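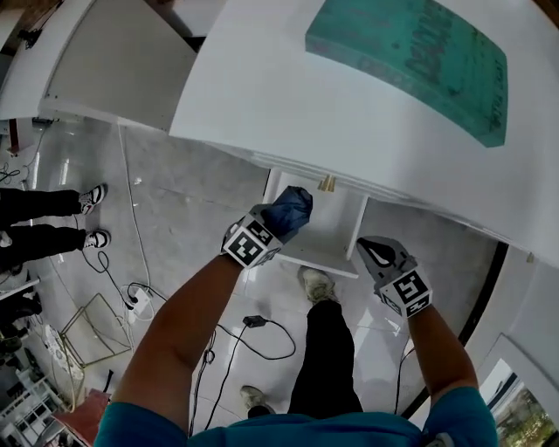
Let the robotics club do housework

Home | Opinion | Student Life | Sports | Archive

By Lwazi Motaung
August 25, 2023

The robotics club at Enon has 15 members, and this term most of them are picking things up and putting them down again. They wear a gripper on each hand, stand at a cabinet, and move cloth and books and whatever else is lying there. The recordings go toward training a robot arm to do the same jobs.

Some parents and a few teachers think this is a waste of a club. I have heard it called "tidying for credit." They would like us back in the Trerkholm league, where we placed well in January and brought home a trophy.

I was on that team, and I liked it. But the Trerkholm robot did one thing, on one mat, under lights we had measured. Three people built it and the rest of the club watched. We spent $815 on parts, and after the final the whole machine went back into a drawer.

The present project cost us $160 beyond what we already had. Everyone gets a turn with the grippers. You learn quickly how much your fingers were doing for you. A book is fairly easy. Cloth is awful — it folds where you don't want it to, and a clean grab on the first try can be a bad one on the second. Dineo Lekota keeps a log of every failed attempt and why it failed, and I have learned more from that log than from any rulebook.

I will grant the critics one thing. The work is repetitive, and there is no final to invite your family to. Younger students do get bored. We should probably run shorter sessions and let them look at their own data the same day.

Still, a school club ought to teach people how the work is done, and much of the work in this field looks like ours. The vote on next term's project is coming up. I'm voting to keep going.

27 shares | 3 comments

Sipho Swanepoel
I would keep both. The league got my son interested in the first place.

Gifty Appiah
Is the log open to other schools? We are having the same trouble with cloth.

Kagiso Cele
Boring, yes, but I finally got to touch the equipment. Voting yes.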